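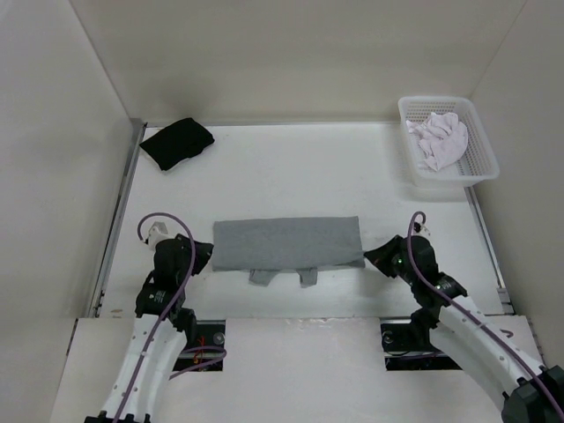

Plitumcombe Town Talk: Shelter beds at the old Nosteck building, who is paying?

Home Forums Local News City Hall Log in Register

Posted 2026-02-23 by Mabli Bowen

So the council voted to lease the Nosteck building on Romaniuk Street for an overnight shelter. The notice says 80 beds, open by June. I read the whole packet and I can't find what it costs per year. There is a line for "site readiness" and a line for "partner services" and neither one has a dollar figure next to it. Has anyone seen a real budget?

12 replies | 558 views | Share

gravelroad
It's in the appendix. $919 per bed per month. Do the math yourself.

Mabli Bowen
I saw that. It's the operator's number from their pitch, and it leaves out the lease. Same with security. I'm asking what the city signed.

tess_on_third
We need the beds. I walk past the underpass every morning and there are people sleeping there in February. I don't care if the paperwork is ugly.

gravelroad
You'll care when it closes in a year like the last one did.

tess_on_third
The last one closed when the roof leaked. Different building, different landlord.

oldpump
The roof was the story they gave out. I was at that meeting and the operator had already quit. Not saying this one is the same, but "open by June" for a place with no showers? Come on. Who is doing the plumbing?

Mabli Bowen
Mumow is listed as contractor. I called their office and the woman who picked up hadn't heard of the job. Maybe I got the wrong desk.

parkside_dad
My issue is the notice. They say they mailed 300 households. I live one block over and got nothing, and neither did the people on either side of me.

tess_on_third
Mine came. Yellow postcard, looked like junk mail. Check your recycling.

parkside_dad
Checked. Nope.

oldpump
Ask the clerk for the mailing list. They have to give it to you.

gravelroad
They have to give it to you eventually — bring a chair.

Mabli Bowen
I put in a request for the signed lease and the mailing list both. Will post whatever I get. If it's all blacked out I'll post that too.

Like (9) Report Next thread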